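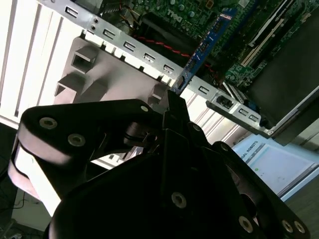

Fig. 3. Desktop computer with the case open, blue expansion card.

Section 3. Setting up your unit's budget request in Lubis

For deans' offices, department chairs, unit heads and whoever actually does the typing. Read Section 2 first if you don't have a login yet. The planning office at Flikholm opens the request window in February and it closes at 5:00 p.m. on the last day, system time, not your watch.

Before you start

Have these next to you:
- last year's approved budget sheet (the signed one, not the draft)
- your unit's goals from the planning retreat, final wording
- your unit code
- enrollment projection from the registrar
- quotes for any equipment

No quotes yet? Start anyway. You can save with the quote field blank, you just can't submit.

Unit codes changed when Extension moved under Basent campus. Old codes still log you in but they drop you into a closed unit and everything you type goes nowhere useful. Check yours on the list in Appendix B. If the code on your screen doesn't match, stop and write to Ningsih Entili in the planning office.

3.1 Open the request

1. Log in to Lubis. Use the campus network or the VPN.
2. Click Planning, then Requests, then New.
3. Pick the fiscal year. It defaults to the current one. You want the next one.
4. Enter your unit code and press Tab. Unit name fills in by itself. Wrong name, wrong code.
5. Choose Full Request or Carry Forward.
6. Click Create. A request number shows at top right. Write it down, everyone will ask you for it.

Note: Carry Forward copies last year's lines at last year's amounts. Good for small offices where nothing moved. Colleges and anything with lab sections should use Full Request.

Caution: You can't switch types after Create. You have to delete the request and begin again, and a deleted request number is not reused.

3.2 Link your goals

Every dollar line needs a goal behind it. So goals first, money second. The money tab stays gray until at least one goal is linked.

1. Open the Goals tab.
2. Click Add From Plan. The university goals come up in a tree, closed. Click the arrows.
3. Check the ones your unit signed on to at the retreat. Only those.
4. For each one, paste your unit goal in the text box.
5. Add a measure. Something you can look up next year. "Improve advising" will come back to you. "Every declared major meets an advisor before registration opens" won't.
6. Name a responsible person. A person, not an office.
7. Save.

Note: The text box takes 2,381 characters and then just stops taking them. No warning. If you paste from a long document, scroll to the end and make sure your last sentence is there.

Note: Formatting from a word processor comes in as junk. Curly quotes turn into question marks, bullets vanish. Paste as plain text.

If a goal your unit agreed to isn't in the tree, it probably wasn't entered after the retreat. Larasati Lumbantobing keeps the master list. Send her the wording and the retreat session it came from. Usually back the same day. Do not make up your own under Other — the Other branch isn't read during scoring, it's for archived plans.

3.3 Enter personnel lines

1. Open the Money tab, then Personnel.
2. Existing positions are already listed, pulled from HR overnight. Check every name.
3. Somebody missing or somebody who left? Flag the line with the red marker. Don't edit the amount.
4. For a new position, click Add Position. Fill in title, rank or grade, percent time, start month.
5. Link it to a goal. Drop-down on the right, easy to miss on a small screen.
6. Attach the position description.
7. Save.

Part-time instructors go under Instruction Pool, as one line, total amount only. Please don't list them one by one. Last cycle a college did, 108 lines, and Teguh Pattinasarany had to merge them by hand before the hearing.

Caution: Benefits are calculated for you. If you add them in yourself they get counted twice and your request looks a lot bigger than it is. Most common mistake in the whole system.

Vacant positions: leave them in if the search is approved. Flag them if not. Frozen positions show in gray and you can't touch them.

3.4 Enter operating lines

1. Money tab, then Operating.
2. Pick a category from the list. Supplies, printing, travel, training, services, dues.
3. Type the amount, whole dollars. No commas, no dollar sign.
4. Link a goal.
5. Write a reason in the comment box if the amount went up from last year. A sentence is plenty.
6. Repeat until done. Save as you go, the session times out.

Travel needs the purpose and who is going. "Conference travel" alone gets sent back. For a workshop or retreat off campus, put lodging, transport and the venue on seperate lines, and attach the venue's quote. Meals follow the per diem table, so leave the meals amount at zero and enter days and people, the system does the rest.

Printing now goes through the central shop. Their rate sheet is on the Forms page.

3.5 Enter equipment

1. Money tab, then Equipment.
2. Click Add Item.
3. Describe the item in plain words. What it is, what room, what course or service uses it.
4. Mark New or Replacement. For Replacement, enter the old property tag number.
5. Attach quotes.
6. Set the priority. One item can be first, one can be second, and so on. No ties.
7. Save.

Computers, monitors, printers and parts for them also need an IT review. Check the IT Review box and the item goes over to Darmawan Nasution's queue. You'll see Pending next to it. You can keep working on other lines. You can't submit the whole request while anything says Pending, so do the computer items early. First, if you can.

Note: Upgrading a machine you already have (memory, drive, a card) counts as Replacement, with the property tag of the computer it goes in.

Note: Software subscriptions are Operating, not Equipment. Same for cloud storage.

3.6 Check the totals

1. Open the Summary tab.
2. Click Recalculate. Always. It does not do it on it's own.
3. Compare the total with last year's approved figure. The Change column shows the difference.
4. Look at the Goals chart. Any goal with no money and no comment shows a yellow triangle. Either link a line or write No Cost in the comment.
5. Fix red items. Red blocks submission, yellow doesn't.
6. Print or save the PDF and walk it over to your dean or director. Do this before you submit.

If Change is bigger than the planning ceiling in your dean's memo, the system lets you through anyway. It will come up at the hearing though. Better to have a cut list ready — same lines, lowest priority at the bottom.

3.7 Submit

1. Click Submit for Review.
2. Pick the reviewer. For academic departments, your dean. For Basent campus units, the campus director. For everyone else, the vice president you report to.
3. Type a short message. Optional.
4. Click Confirm.
5. Wait for the green bar. If you close the tab before the green bar, it didn't go.

You get an email with the request number and a copy of the summary. No email by the next morning, check your junk folder, then call.

After you submit the request is locked. The reviewer can return it, approve it or approve it with changes. Returned requests open up again with comments in the margin. Answer each comment, even if it's just "done," or the system won't let you resubmit.

3.8 Getting ready for the hearing

Hearings are in the Lukley Room, second door past the registrar. Order is posted on the planning page once reviews are in. Each unit gets 11 minutes including questions, and the clock does get watched.

- Bring the summary PDF. Paper copies for the panel are made for you.
- Slides not needed. If you want them, send to Puspita Ngau by noon the day before.
- Bring the person who knows the numbers.
- Start with your top priority, not with the history of the department.

If you need to swap slots with another unit, agree it between you first and then tell Puspita. She won't broker it.

3.9 Common problems

Money tab is gray.
No goal linked. Go back to 3.2.

Total shows zero.
Click Recalculate.

"Unit closed" message.
Old code. See Before you start.

Attachment won't load.
File name has a slash or an accent mark in it, or the file is too large. Rename, or scan again at a lower setting.

Someone else's name shows as editor.
Only one person can edit at a time. Ask them to log out. If they've gone home the lock drops overnight.

Pending won't clear on a computer item.
Open the item and read the IT note. Usually there's a question waiting for you and nobody saw it.

Deleted a line by mistake.
History tab, find the line, Restore. Works until you submit.

Submitted the wrong version.
Call your reviewer and ask for a return. Planning can't unlock it from our side while it's with a reviewer.

Questions on goals and codes to the planning office, on amounts to the budget office. Put the request number in the subject line. Section 4 covers mid-year transfers and what to do when an approved position is not filled.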